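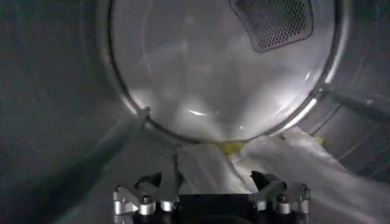 **Bryony Tadman**, Grinness correspondent
October 29, 2021

# New dryers are in at the Wollico, and I've already used one twice

If you live at our end of Grinness you'll know the Wollico launderette, the one next to the Keskin bakery with the steamed-up windows. It has swapped its whole row of old tumble dryers for new ones, eight of them, and they went into proper use this week. I went along with two bags of washing and a notebook, so you can call this reporting if you like.

The old machines had been on their way out for ages. By August three were taped off, and on a wet Saturday you could wait longer for a dryer than you'd spent on the wash. I once took a duvet home on the bus, still dripping, and I don't think the driver has forgiven me.

So, the new ones. The drums are metal, with a big round back wall that's smooth and pale, and a dark vent panel set into it, full of little round holes. There are bars sticking out from the sides to lift the clothes and drop them again as the drum turns. I know every tumble dryer has those, but the ones in the old machines were so worn that my sheets used to roll themselves into one giant sausage with a damp sock in the middle. Mine came out flat(ish) on Tuesday and I was delighted!

One small warning from experience. White things like to stay at the bottom when you're scooping everything out in a hurry, and a pale shirt is easy to miss if you're chatting. Have a proper look in before you walk off. The lost property basket by the door already had four single pillowcases in it when I left, and one very nice blouse.

Prices are staying as they were until the new year, which was the first thing everybody in the queue wanted to know. The machines still take coins, and there's a card reader on the wall now too. It was sulking a bit on the first morning, so I'd bring change for the time being. Opening hours are the same, early until late, last dry an hour before closing.

The money came partly from the Brikuler Fund, the local pot for shops and services that people would miss. The Wollico put in for it last year with a petition behind it, and the petition had 1635 signatures, mine included. That's pretty good going in a place with 3936 people on the electoral roll, and plenty of them have a dryer at home! The students in the flats above the parade signed more or less in one go, from what I heard, and the football club did a whole page.

The washing machines haven't been replaced. There's talk of doing those next, and the second one from the left could certainly do with it, but there's no date and no money promised yet. The folding table has been moved under the window, where the light's better for matching socks, and the bench has gone across to the opposite wall. I don't love the bench there, as you can't see your timer from it.

Last thing: service washes start again on Monday. Drop your bag in before ten and label it clearly, please, with a surname and a phone number.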